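2 min read

Robot arms at the Brulon test kitchen in Illdale are off the job after one failed to stop on command in March, the company said in April 2023. No one was hurt.

Staff hit the stop button during a routine sorting run. The arm kept going for 16 seconds, then froze with its gripper half closed. Brulon blames a worn cable in the stop circuit, fitted by contractor Flurnell. Flurnell says its still looking at the part.

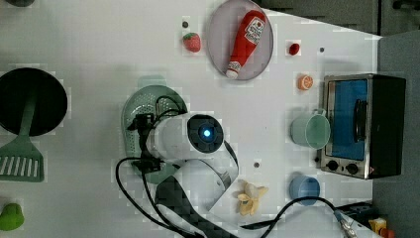 Arm work at Brulon, with a gripper in both views. 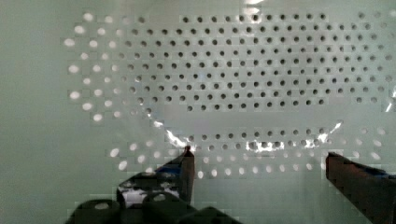 Gallagher, the insurer, wants every unit checked before restart. That means 92 arms, over 300 cables. Replacement parts on order, no delivery date yet. Brulon had logged 2 earlier slow stops on the same unit but did not pull it from service, a spokeswoman confirmed. She would not say why. Checks start at the Illdale site frist, other sites to follow.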